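The Robot That Wants to Hang Up Your Towel

Grown-ups have been promising a robot that tidies your room for a very long time. They promised it to your parents, and your parents are still picking up socks.

Now a company called Osisar is offering one to schools, clubs and offices. You don't buy it. You rent it, the way you might rent a bouncy castle, only it's much less fun to jump on. The robot is called the Trostier, and it goes after the things people leave lying around, such as towels, jackets and cups. We wanted to know whether it is any good, and how something with no brain decides what to do with a sweatshirt.
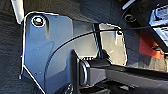 By Rosalba Caruso
Reviews and Complaints Desk

Start with the hand. Engineers call it a gripper, and it's a good deal plainer than yours: metal plates, bolts, a thin black cable and a dark finger that comes to a point. There is no skin and there are no fingernails, so it never has to be told to wash them.

A small camera rides along near the gripper. Imagine having an eye on your wrist. You would be terrific at finding things under the couch and you'd feel sick on the bus. The wrist camera gets a close look at whatever the fingers are about to grab. It also gets a close look at the hand itself, pretty much all day long, and has never once complained about the view.

Why is cloth so hard?

Pick up a block. It's a block. Put it down, turn it over, come back after lunch, still a block. Robots like that in an object.

Now pick up a towel. It was flat and now it's a droopy thing with a corner somewhere in the middle. Drop it and pick it up again and it's a different droopy thing. A robot has to work out where the edges went, which part to hold, and how hard to pull. You do all this without thinking, which is also how you leave it on the floor.

The Trostier learns by practice. A person shows it a job over and over, and it looks for what all those tries have in common. Spyros Tsolakis teaches it for Osisar, and he told me that his record is 101 towels in one day. I asked if his own bathroom was tidy. He asked if I had any more questions.

The closet test 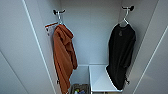
Issue 101, page 12

A closet looks simple until you try explaining it to a machine. White walls. White hangers. A dark hook near each side, small enough to miss. The hanger's curved neck has to go over the hook and stay there, and there's an orange towel or a black top weighing it down and blocking the view of everything below.

Colors help. Orange against pale gray is easy for a camera to pick out. A white hanger on a light wall is a lot harder, a bit like looking for a polar bear's toothbrush.

Then there's stuff that isn't part of the job at all. A basket of bathroom things at the bottom of a closet should stay in the closet. The robot has to learn that some objects are already where they live. (Try using this argument about your own floor. Let me know how it goes.)

Out in the big room

A closet has walls to keep a robot's mind on its work. A lounge doesn't. It has chairs, cabinets, a sofa, and people who wander in and reach for things. Anything might be a mess, or it might be somebody's.
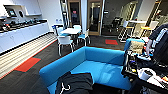 Blue sofa, black garment, plenty of places to look.

Take a crumpled black garment on a sofa. Is it laundry? Is it a coat someone wants in five minutes? You'd ask. The Trostier can't, so whoever rents it makes a list of what goes where before it starts. If it's on the list, it gets tidied. If it isn't, the robot leaves it alone, which I think is good manners and my brother thinks is a loophole.

So should your school get one?

Good points: it's patient, it doesn't sigh, and it will try the same hanger again as many times as it takes.

Bad points: it's slow. Our tester Liliana Donati, who is 8, hung up a jacket and had time for a snack while the robot was still lining up its fingers. A grown-up has to stay nearby with the stop button, and somebody has to write the list. Liliana says that by the time you've written the list, you could have tidied the room.

We gave it 5 stars out of 12. Osisar asked why our stars go up to 12. They always have.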